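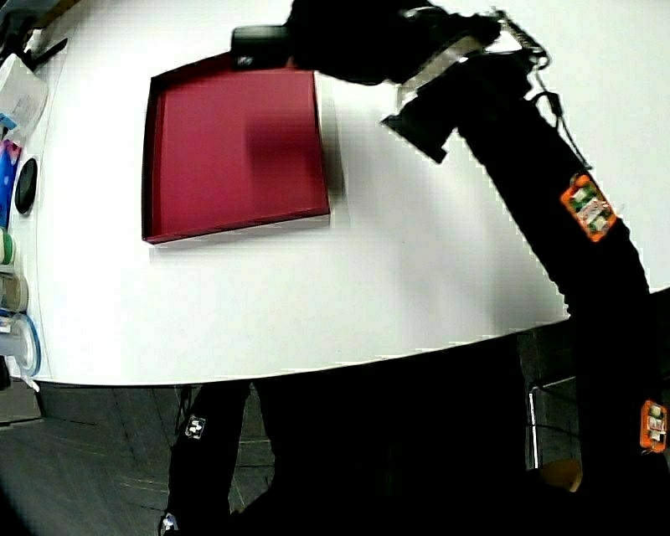 The red tray on the white table, with containers standing along the left edge.

Fellamberg, packing room
Minutes of the room meeting, Jan 30, 2018

Present: Octavian Radu (chair), Ivar Engström, Ingegerd Ljungberg, Zamfira Enache (minutes)
Excused: Valentin Manole

1. Opening and previous minutes

Octavian opened the meeting and asked if there were remarks to the previous minutes. Ingegerd noted that under "Labels" it was written that she would order a new roll from Witent. She had said that she would ask for the price. The text is corrected. With this change the minutes were approved.

Valentin sent his comments by email before the meeting. They are included under the items they concern.

2. The red trays

Ivar reported on the use of the shallow trays on the white table. We started to put small things in an open tray while a set is being put together, so that they do not lie freely on the tabletop. His opinion is that this should continue. The walls are low and one can reach in from any side, and a small bottle which lies on its side stays within the walls.

Ingegerd agreed in general, but she finds the color difficult for dark things. Under the lamps one half of the tray is often in shadow, and a black or dark brown cap is then not easy to find. She proposed a sheet of white paper on the bottom. Ivar was against the paper because it slides. They discussed this for some time. Octavian suggested to try the paper in one tray only, fixed with tape at the corners, and to hear the result at the next meeting. Both accepted.

Zamfira pointed out that the cardboard is wearing at the rims of several trays and the white layer comes through. It does not matter for work at the table. It does matter if such a tray comes back to the stock by mistake and is sent to a customer as a lid. Valentin wrote the same in his email and asked that used trays get a mark.

Decided: Every tray in use at the tables gets a pencil cross on the underside. A tray with a cross does not return to the stock. Ivar marks them this week.

Decided: We keep 11 trays for the tables. Trays with a broken corner go to the paper container and are replaced from stock. The person who takes the new one writes it in the stock book.

3. The left side of the white table

Ingegerd raised this item. Many containers are placed in a row along the left edge and they stand close together. There is a white plastic container with a light blue label, a clear jar with a blue rim, a blue package and several other small things. She does not ask that everything is removed. Some of it is needed at hand. But the edge of this table is curved, and what stands nearest to the corner has little support when somebody passes with a carton.

Octavian asked which containers are used daily. The answers were different. Ivar uses the clear jar. Zamfira uses none of them at this table. Ingegerd uses the container with the green band, though she would be content to have it on the wall shelf.

Valentin wrote that he prefers one fixed row, in the same order each day, to a table which is cleared each evening and filled again each morning. He reminded us that we tried the second method in July, and that the small containers were then kept in a drawer where they were mixed with the ones from the Listov order.

It was discussed if a strip of wood could be put along the edge. Octavian will not have anything screwed into the table. A strip that is held with clamps would be possible, but the clamps would be in the way for the knees.

Decided: Each person takes away what he or she does not use at the white table before Friday. What remains then is moved one hand's width in from the edge. No strip for the present.

4. The low shelf at the back

The long white shelf board on the table has worked well. It gives a place under it for small boxes, and the space in front stays free for the tray. Ingegerd said it was a good purchase and thanked Ivar, who found it.

However, the gap under the board has become a place for things without an address. Boxes are put in and not taken out again, and cables are lying tangled near the left leg. Zamfira had to take out three things in order to reach one. She asked that only boxes may be there, and that they are placed with the label to the front.

Ivar asked where the cables should go instead. Octavian answered that they can be gathered with a band and laid behind the leg, so that no box needs to be pushed over them. He does not want them to hang down at the back of the table.

Ingegerd asked if a second board of the same kind should be bought for the other table. The price from Ilie is still the same as before, but the delivery is charged separately. It was agreed that we first see if the order under the first board can be kept.

Decided: Only boxes under the board, label to the front. Zamfira ties up the cables. The question of a second board comes back at the next meeting.

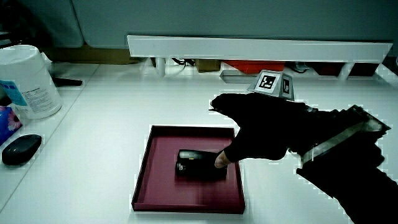 May more than one kind of bottle be put in the same tray?

Only one kind at a time. When the next kind is needed, the tray is emptied first or a second tray is taken from the pile.

The question above was sent in by Valentin, and the answer was agreed by all present. Octavian asked that it is written in the minutes in this form, so that it can be copied to the sheet on the wall.

5. How small bottles are laid in the tray

Ivar explained how he does it. He lays the bottles on the side, all caps in one direction, beginning at the far wall of the tray. The near part is kept free, and there one can turn a bottle and check the cap before it goes into the set. Ingegerd lays them with the caps to the right because she is left-handed. It was agreed that the direction is free, but that it must be the same within one tray.

Zamfira asked about standing bottles. Ivar said that the walls are too low to hold them and that they fall when the tray is pulled. They should stand in the divided carton instead.

Gloves: Fingerprints are easily seen on glossy bottles. Last week we had a remark from Listov, who found prints on two bottles in one delivery. Octavian asks everybody to wipe the bottles with the dry cloth as the last step before the set is closed. The cloths are in the upper drawer. When the upper drawer is empty, please say it the same day and not on the day of dispatch.

Decided: Ivar writes a short instruction, half a page at most, and hangs it by the table. Ingegerd reads it first.

6. Stock of lids

Zamfira counted the red lids in the storage on Monday. There are 371. In the stock book the number was higher. The difference is explained for the greater part by the trays which were taken for the tables and not written in. The rest could not be explained.

Octavian asked if the stock is enough until the next delivery from Ilie. Zamfira believes so, provided that the Listov order is not increased. She will ask Listov for their numbers before she confirms anything.

Ingegerd wondered if the next lids could be ordered in a lighter red. Zamfira answered that the boxes and the lids must have the same color, and the boxes are already ordered.

Decided: Zamfira corrects the stock book. Ordering is not changed.

7. Other matters

The chair with the loose back is still in the room. Ivar has the right screws at home and will bring them.

Witent has changed the hour for collecting cartons. They now come before lunch. Cartons must be at the door by ten.

The key to the storage was missing for one afternoon and was found in the pocket of a work coat. Octavian asks that it hangs on its hook also when one goes in only for a minute.

8. Tasks

Ivar: mark the trays; fix the paper in one tray; write the instruction; repair the chair.
Ingegerd: ask Witent for the price of the label roll; read the instruction.
Zamfira: tie up the cables; correct the stock book; write to Listov.
All: clear own things from the left side of the white table before Friday.
Octavian: send these minutes to Valentin.

The date of the next meeting will be sent by email when Valentin is back. Octavian closed the meeting.

Minutes written by Zamfira Enache
Read and approved by Octavian Radu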